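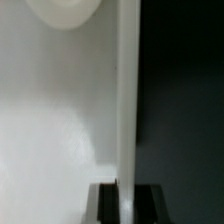

Figura 3. Superficie blanca con brillo difuso en la zona inferior.

Tiempo de lectura: 3 minutos
8 veces compartido

Capítulo 3. Preparar la galería de una sesión de pareja

Este capítulo explica cómo crear en Gindon la galería que recibirán los clientes después de una sesión de preboda. Se da por hecho que la cuenta está activada y que las fotos ya están reveladas y exportadas en JPEG.

3.1 Crear la galería

1. Abra Gindon y entre en Galerías > Nueva.
2. Escriba los nombres de la pareja tal como quiere que aparezcan en la portada. El enlace se genera a partir de este campo y no cambia aunque luego corrija el título.
3. Elija la plantilla Preboda. Las plantillas Boda y Familia añaden secciones que aquí quedarían vacías.
4. Indique la fecha de caducidad. Si deja el campo en blanco, la galería permanece abierta hasta que la cierre a mano.
5. Pulse Guardar borrador.

Nota: mientras la galería esté en borrador, el enlace muestra una página de espera con su logotipo.

3.2 Subir las fotos

1. Arrastre la carpeta completa a la ventana de subida. Cada galería admite un máximo de 795 archivos.
2. Espere a que la barra llegue al final antes de cambiar de pestaña.
3. Ordene por hora de captura. Si trabajó con dos cámaras, sincronice antes los relojes en Ajustes > Desfase.
4. Marque como portada una foto horizontal. Las verticales se recortan en el móvil.

Precaución: no suba dos veces la misma carpeta para sustituir fotos retocadas. Gindon las tratará como archivos nuevos y se perderán las favoritas que los clientes hayan marcado. Use Reemplazar archivo.

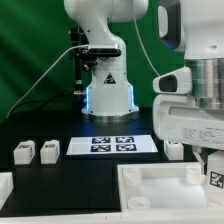
¿Se puede cambiar la contraseña después de enviar la galería?
Se cambia en Acceso > Contraseña, y los clientes tendrán que escribir la nueva la próxima vez que entren.

3.3 Marca de agua y descargas

1. En Acceso, active Descarga en baja si la pareja todavía tiene que elegir.
2. Cargue la marca de agua en PNG con fondo transparente.
3. Ajuste la opacidad. El valor de fábrica es 10 y suele bastar sobre cielos y vestidos claros; en fotos nocturnas conviene subirlo.
4. Cuando reciba la selección, active Descarga en alta solo para el álbum Elegidas.
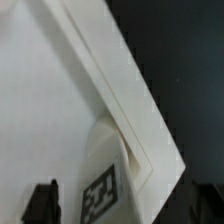 Figura 4. Pieza de color crema con ranura paralela al borde.

3.4 Pedidos de copias con Aidoo

Los pedidos pasan al laboratorio a través de Aidoo.

1. Conecte la cuenta en Ajustes > Laboratorio.
2. Seleccione los formatos que quiere ofrecer y escriba su precio de venta.
3. Haga un pedido de prueba de una sola copia y compare el color con su pantalla.

Nota: los perfiles de papel se renovaron en abril. Si tiene guardados los anteriores, elimínelos y vuelva a descargarlos.

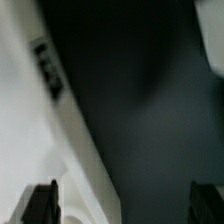 Desde Utar nos escriben que, al conectar Aidoo, los precios aparecían sin impuestos y hubo que corregirlos uno por uno. Para evitarlo, active Precios con impuestos incluidos antes del paso 2.

3.5 Enviar el enlace

1. Pulse Publicar.
2. Abra el enlace en Tareo, la aplicación móvil, y compruebe la portada.
3. Envíe el mensaje desde Gindon o copie el enlace en su propio correo.

3 comentarios

Manual de Gindon | Revisión del 9 de mayo de 2025 | Contacto | Aviso legal | Volver arriba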